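Print this page
E-mail this page

# Dustent: bedroom produce set, student robotics club

Read this before you download anything. The short version: it is a small set, made by students, and it does less than the poster said it would.

## What is in it

Dustent holds 941 recordings of people moving fruit and vegetables with a pair of hand-held grippers, one per hand. They were made over 11 sessions in July for the club's entry in the Kawaguchi student challenge. Frames are stored as JPEG, gripper widths as CSV, one folder per recording. The task text is in `task.txt` and is often wrong about the order of the pickups — trust the video.

The working surface is a bed. The entry form says "unstructured home setting," and we suppose that covers it. A duvet gives under a fingertip in a way a table does not, and whether that helps a policy or only adds noise is something we argued over and never tested. 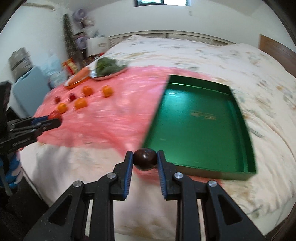
Plum in the right gripper, next to the green tray. Oranges still on the pink cloth.

## What we claim, and what we don't

The poster claimed that a policy trained on Dustent "handles soft produce." We would like that sentence withdrawn. Our baseline finished 21 percent of its trials, all on the same cloth and with the same tray. Nobody has run it in a second room. Small round fruit makes up most of the pickups, so a good score tells you very little about leafy greens or anything in a bag.

We also did not measure bruising. There is no force sensor on either gripper, and a plum that looks fine on video may not be fine.

## Known problems

- Left and right streams drift apart in the longer recordings. The script `resync.py` fixes most of them and makes a few worse.
- 2,893 frames are flagged as blurred. The flag came from a threshold one of us picked by eye.
- Shiny trays throw reflections that our segmentation masks treat as objects.
- Object names are inconsistent. "Plum" and "small red fruit" may be the same thing.
- There is no held-out test room. The split named `test` comes from the same sessions as `train`.

## Loading

Run `python load.py --root dustent/ --hand right`. The `--hand both` option exists but skips any recording where one stream is shorter than the other, without a warning. The Furitier viewer opens the folders as they are. Flarkov needs them converted first, and the converter drops gripper widths.

## Use

Free for classes and clubs. If you get a better number than ours, please tell us which split you used.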